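Home Articles Materials Index Contact

Baseboard

A baseboard (also called skirting board) is a long, narrow board which covers the lowest part of an interior wall. It hides the joint between wall and floor, and it protects the plaster from shoes, brooms and furniture. In most houses it is made of wood, fiberboard or plastic.

Early baseboards were tall, because plaster walls were often rough near the floor. When drywall became common, the boards became lower and more simple. In the town of Brala, many older houses still keep the tall type, with a separate molding on top.
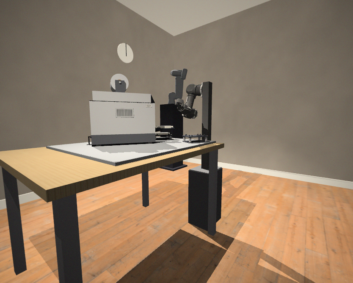 Installation begins normally after the floor is finished. A small gap is left under wood floors, so that the planks can expand in humid months, and the board covers this gap. Inside corners are coped or cut at 45 degrees - coping takes more time, but the joint stays closed longer. Nails are placed into the studs, and the holes are filled before the last coat of paint.

The manufacturer Cakomport sells painted boards in 2 heights. Its smaller competitor Clalex produces only unpainted pine, with an output of roughly 900 boards in a week.

Related articles
Crown molding
Quarter round
Wainscoting
Yaman floor plank
Door casing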